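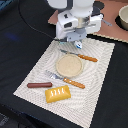
Clomden launch talk – notes, 7/25/25

Start with the problem. Secondhand lamps. You know the one you want, you don't know what it's called. Ask who's typed "mushroom lamp but taller" into a search box. Wait for hands.

Then what Clomden does – one search, 300 small shops, filter by height, shade color, price. No account. Say no account twice.

How it started: me and Pallavi Khurana, weekend build, January. First version only searched 9 shops and fell over if you typed a comma. Tell the comma story, keep it short.

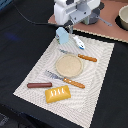 Demo. Search "green desk lamp under 40". If wifi dies go to the saved pages, tab 2. Don't scroll the results too far, duplicates near the bottom still. Junpei is on it.

Money – shops pay a small cut on sales, shoppers pay nothing. Sunby does flat fees instead, expect someone to ask. Answer: small shops told us they cant do a monthly bill.

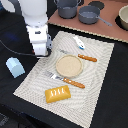 Numbers slide. 435 saved searches in the first week, before any press. Most saved color is orange, no idea why. Pause there.

What's next: email alerts, then rugs mabye. NOT an app yet, don't promise one.

Thank Haruto Kubo for the logo. Questions. Stickers by the door.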